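Stop Making Your Bed at Seven in the Morning

I have been told my whole life that a made bed is the start of a decent day. My mother said it, my college roommate said it, and a guy on a podcast said it to me on Thursday while I was scrubbing a pan. And I'm here to say I don't buy it anymore, at least in a small bedroom, and I live in a very small bedroom.

My room is nine feet across at the wide end. There's a dresser from Fletby with one drawer that sticks, a lamp, and the bed. That's it! There's no desk or bench or charming little chair for draping cardigans on. So where does everything go when I'm sorting, unpacking, wrapping, unwrapping or just thinking about what to keep? It goes on the bed. The bed is the only table I own that's big enough for the job.

I tried to fix this with shopping, naturally. I bought a Derkska folding shelf (43 dollars, wobbly) and a set of bins that I filled in one evening and haven't opened since. Closed bins are where my decisions go to be put off. When stuff is spread out on the blanket I have to deal with it by bedtime or sleep next to it, and that deadline works better on me than any label maker ever did.

The tidy-home crowd will tell you that a bed is for sleep and the minute you set a box on it you've ruined your rest. Maybe if you have a guest room. I think a lot of that advice is written by people with almost 300 square feet of closet, and it makes the rest of us feel like slobs for using the one flat surface we've got.

And I like the mix, too. A bed in the middle of a sort has soft toys next to old newspaper next to a face mask, stuff that would never share a shelf, and you find out pretty fast which of it you'd miss. The plush always wins with me. I have never once put a stuffed animal in the giveaway bag without taking it back out.

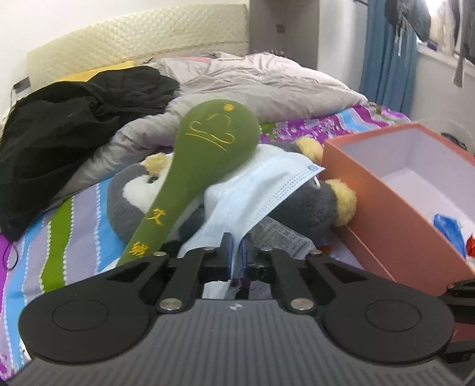

Dougal Hepburn wrote in to say he disagrees completely, and that anything he puts on the bed at noon ends up on the floor at midnight and stays there until September. Fair enough, Dougal. I've done the midnight floor shove myself, more than once. I'd still take the floor over the bins, though, and tomorrow morning my blanket is staying exactly as rumpled as I leave it.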